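November, gone eleven at night

Back from the planning meeting. Feet like ice. Want to get this down before I sleep or I'll only remember the shouting.

So the Drimiro bypass. Again. Third time it's come before them and the chair still can't pronounce it. Petition handed in at the start, 2,373 names, big fat folder, clerk took it like it was somebody's wet coat. Clapping from the back. Chair said no clapping. More clapping.

Then the leaflet. I knew it would come up. The one calling everyone who objects "the no-jobs crowd". Councillor for the north end waved it about and said his party had nothing to do with it, which, fine, but it's got their colour all over it and the same wonky typeface as the spring ones. Other lot no better. They've been going round saying the Fesico depot will bring 60 lorries an hour. The report says 60 a day. I've read the thing, all of it, appendices too. I'm against the road and I still winced. You can't do that, they'll catch you at it, and they did, took them all of six minutes.

Didn't speak. Had my card filled in and my two pages. They'd allowed 31 speakers, and I was well down the list and by then everyone was doing the same speech, the hedgerows, the school run, my grandfather farmed that. A man in a fleece got booed for saying he'd quite like a job nearer home. Perfectly civil he was. Hated that. Some of the booers were people I've stood on doorsteps with.

Vote: deferred. Of course. Back in the new year with "further traffic modelling". Six of them voted to defer who told us all summer they'd made up there minds. Both directions! At least the Jukach side were open about wanting it put off till after the elections.

Local paper will have it as a riot by morning. Wasn't a riot. A chair fell over.

Walked home the long way past the bus shelter, poster half torn down, not sure by which side. Felt flat. Nine months of evenings and all I can say is it hasn't happened yet. Suppose that's what winning looks like from the inside of a village hall, or what losing looks like, can't tell.

To do: write to the clerk about the minutes, last lot had us down as "members of the public (various)". Ring the Iwasaki Street group, ask them to drop the lorries figure. They won't like it. Do it anyway, before work. Find the page of the report with the daily numbers and copy it, twice. Return the folding table to the hall, it's been in our hallway since the street stall and I've a bruise from it.

Tea gone cold. Toast. Bed. Will tidy this tommorow.
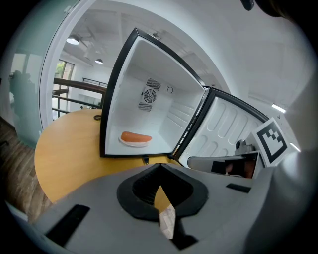
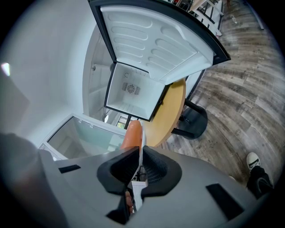
Little fridge, door open, both times.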